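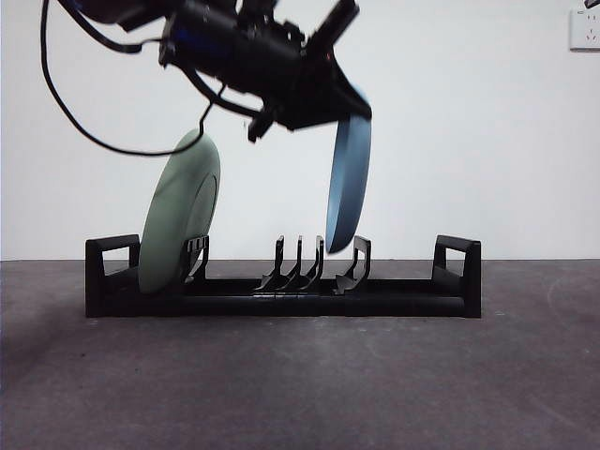 A blue plate and a pale green one.

Keeping Court Papers and Legal Records at Home
By Mechthild Reisinger
Updated Aug 21, 2018

Most households end up holding a few documents that a court, a clerk or an attorney may ask to see again: a divorce decree, a custody order, a name change, a small claims judgment, a jury summons, a will. These notes cover sorting, storage and labeling. They don't cover what the papers mean. For that, call the clerk's office or whoever handled the case.

Sorting

Clear a table and work on one case at a time. Use the case number as the unit, not the year or the person. A single matter can run across several years, and a file split by year is slow to put back together.

Within a case, make two piles. The first is everything signed by a judge or stamped by the clerk. The second is everything else: drafts, letters, notices of hearing dates that have passed, receipts for filing fees. The first pile is kept permanently. The second can be thinned once the case is closed and the time to appeal has run out. If you don't know whether it has run out, leave the pile alone.

Put the newest document on top. Attorneys usually file this way and you will be handing them the folder.

Staples and clips

Pull rusted staples with a flat staple remover or a dull butter knife slid under the legs. Claw removers tear the corner. Do not pull the staple on a certified copy. In some offices a copy that has been taken apart is treated as no longer certified, even when every page is present. If a certified copy has to be scanned, scan it with the staple in, folding each page back over the edge of the glass.

Plastic-coated paper clips are acceptable for short-term use. Rubber bands are not. They dry out, stick to the top sheet and leave a brown line.

Sleeves and folders

Use polypropylene or polyester sleeves. Avoid vinyl (PVC), which can lift toner off the page and fuse it to the plastic. A vinyl sleeve often has a strong smell when new. The Nimirel top-loading sleeves I use are polypropylene and take a legal-size sheet without folding, but any brand with the material printed on the box will do.

Never laminate. A raised seal goes flat under heat, and many offices refuse a laminated certificate.

Measure before buying folders. Court papers may be letter size or legal size depending on the court and the decade. Buy legal-size folders for everything and the question goes away. Letter sheets sit in them with room to spare.

Labels

Write on the folder before anything goes into it, in pencil or pigment ink. Four items are enough:

Name of the court
Case number, copied exactly, with the letters and dashes
Names of the parties
Date of the final order

Leave off Social Security numbers and account numbers. If those appear on an inside page, mark the folder "private" and keep it in the locked section.

Boxes, safes and where to put them

Paper does well in the same conditions people do. My hall closet reads 77 degrees in summer with the humidity at 52 percent, and nothing stored there has curled. Attics get too hot. Basements get damp, and a floor drain only has to back up once. If a basement is the only choice, use a shelf well off the floor, on an inside wall.

A fire-resistant box should be rated for paper and not just described as fireproof. Look for the rating label inside the lid and read the time on it. The insulation in these boxes can hold moisture, so open the lid every couple of weeks and keep a packet of silica gel in the bottom. Replace or dry out the packet when the indicator beads change color.

My box weighs 29 pounds empty. A person can carry that out the front door, so treat a box of this kind as protection from fire and keep theft in mind separately. Some models have bolt holes in the base. Use them if the floor allows it.

The Orakzai box has a raised lip that keeps hanging folders from closing flat. I cut the tabs off the folders and wrote on the front face instead.

Wills and health care papers

Do not remove staples from a will, write on it, or clip anything to it. Extra holes and clip marks can raise the question of whether a page was added or taken out. Store it flat in a large envelope, unfolded if the envelope permits.

A bank safe deposit box is secure but may be hard to get into after a death if only one name is on the signature card. Ask the bank what it requires.

A health care proxy or advance directive has the opposite problem. It is needed quickly, often at night, and by somebody other than the person who signed it. Keep a copy outside the safe. I use a clear pouch on the inside of a kitchen cabinet door, with the phone number of the agent on the outside. Give the agent a copy too.

Scanning

Scan at 300 dots per inch, in color, so that stamps and blue-ink signatures show as such. Save as PDF. Name each file in the order court, case number, document, and use the same order every time. A scan is for reference and will rarely stand in for a certified copy.

Keep one set on the computer and one on a drive stored in a different building. Test the drive every January by opening a few files from it. Lama Saab, who reads these pages before they go up, keeps her second set with a sister in Astden and trades drives at the holidays.

Getting rid of the rest

Use a cross-cut or micro-cut shredder. Strip-cut machines leave account numbers readable. I put 3,000 sheets through a Favuveck cross-cut last winter and it needed oil far more often than the manual says — a line of shredder oil across one sheet, fed through, then run in reverse for a few seconds. Do not use aerosol lubricant or canned air near the blades. The propellant can ignite.

Take out binder clips first. Small staples are usually fine, but check the manual.

Jury summons

Put it on the refrigerator, not in the file. Fill in the questionnaire the day it arrives and photograph both sides before mailing. Keep the attendance slip with your pay records until the employer has processed it — after that it can go in the shred pile.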